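Search this blog
Type and hit enter

28/06/2018
3 min read

Repainting the back bedroom

We finally did the back bedroom. It had been the same brown since we moved to Lustitz, and I had stopped seeing it until Mareike Teuber stayed with us in December and asked if it was meant to be that dark.

I wanted a blue with a lot of gray in it. I brought home six sample cards and taped them up by the window. Three looked purple by evening. The one we chose is called Sibiya, and it cost me 133 for the two big cans, brushes not included.

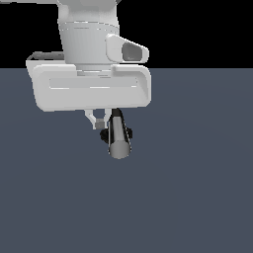 White on slate, with black behind it.

Filling the holes took longer than painting. The last owner hung shelves on every wall and took them down in a hurry. I sanded for two evenings and then washed everything with sugar soap. Dexter Mahmoud lent me his long roller pole, and I still have it, so Dexter, if you read this, it's in the hall.

The first coat looked terrible. I nearly drove back to the store. The second coat went on the next morning and evened it out. 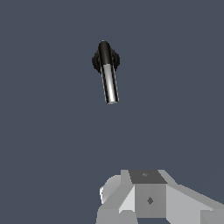

Black against blue-gray.

The trim is plain white semi-gloss. I did the baseboards without tape and had to scrape a few spots off the floor with an old card. The door needs another coat on the hall side.

For the curtain rod I looked at brass, but it was 355 for the width we need. We went with silver from the hardware store and it took ten minutes to put up.
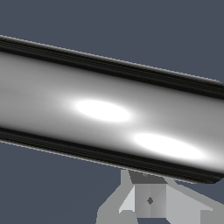

Silver, close up.

The bed goes back in tomorrow. Next is the hallway, which is yellow.

4 comments
28 shares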